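Trying the Cadier task board

September 25, 2025

I ordered the Cadier board from Mustonen in June, and we finally have it on the table under both arms. The kit is a white board with raised plates, pegs and cylinders. Huiling Yuan set up the control side and I did the table. 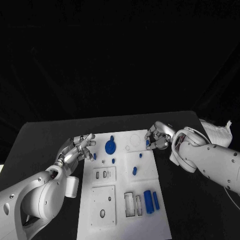

Mustonen sells the set with a year of spare parts, and I would pay for that again. Pegs go missing. The manual is 30 pages and half of it is about mounting the board, so skip to the back for the part list. Shipping to Enuncombe cost me 80 dollars.

The small pegs are hard on a multi-fingered hand. The disc is easier, with a knob or tab to go for.

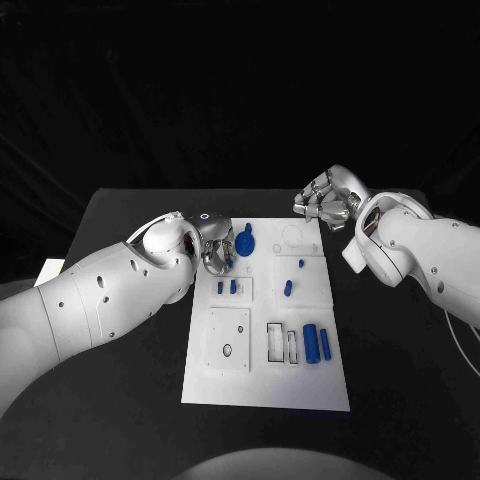 Page 2

I also looked at the Osar set. It was roughly 2000 dollars more and came with software we don't need. I'm keeping the Cadier. Next I want to try the two cylinders, and Huiling wants to redo the grip settings first.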